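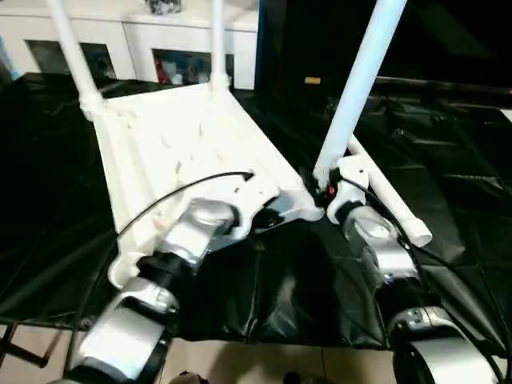

**Ticket 24-19: Ludasetti frame, tubes won't seat**
Opened 2018-03-05
Status: open

Customer says the white tubes "click in fine" and the frame still leans. I doubt the first part. Stutero sent the same complaint in December and blamed the floor, which I didn't buy then either.

Tried so far:

- Pulled each tube and pushed it back in. No change.
- Swapped 2 fittings from the Jaber spares box. Lean looks the same to me.
- Checked against step 9 of the sheet. It says "press firmly." Not much help.

Brurnurent suggests glue. I'd hold off, as we'd never get it apart again.

Next: measure the tube ends against the sockets before anyone orders a new frame. Not closing this on "seems OK now."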